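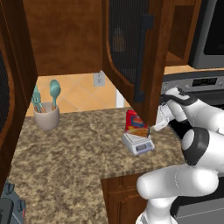 The robot kitchen at the Remley open day on Thursday doesn't exist, at least not anywhere you could walk in and make toast. It lives inside a computer, and I spent a good part of my afternoon staring at it on a big screen in the old bus depot in Uresport. The simulated arm is glossy white, the tiles are a peachy orange, and there's a red cereal box standing on a little kitchen scale with an open cabinet door hanging right over it. I have knocked over plenty of cereal in my life, so I felt for the arm. That door comes down awfully close to the box!

Remley moved into the depot in July and hadn't let the public in until now. They were expecting 60 of us and got 700 (I heard that from the woman handing out name stickers, who had run out of name stickers). The line went past the tire shop and halfway to the bridge, and parking was hopeless, so I left my car over by the library and walked.

Inside, they had set up three stations. The first was a talk, which I skipped. The second was the simulated kitchen, and the third was a table where kids could steer a small arm with a game controller and stack foam blocks. My niece got two turns and would have taken nine.

I asked one of the engineers at the kitchen station why anybody would bother building a pretend countertop when there are real ones all over town. She told me they can run a practice kitchen all night without anyone having to sweep up, and they can change things whenever they like: move a box, open another door, start over. The team has 2,624 practice setups saved so far, she said, and she expects that number to look small by next year. A man behind me wanted to know if it could do dishes. She said not yet, and he looked pretty let down.

The project is a joint thing between Remley and Rawashdeh, the appliance parts company out in Stanness, which now has 58 people working on its side of it. I asked when any of this might turn up in an actual house and got a very polite answer with no date in it.

Coffee was free and came from a regular old urn. The cookies were gone by 2:30, so go early if you care about cookies. Remley says it will open the doors again in the fall, with more parking and a sign-up sheet for the kids' table, which I'd put your name on as soon as it's posted.

Last updated: Thursday, 6:40 p.m.

Recent items
Uresport bridge down to one lane through the weekend
Stanness pool extends evening hours
Where the library's old card catalog ended up
Farmers market moves back to the depot side of Main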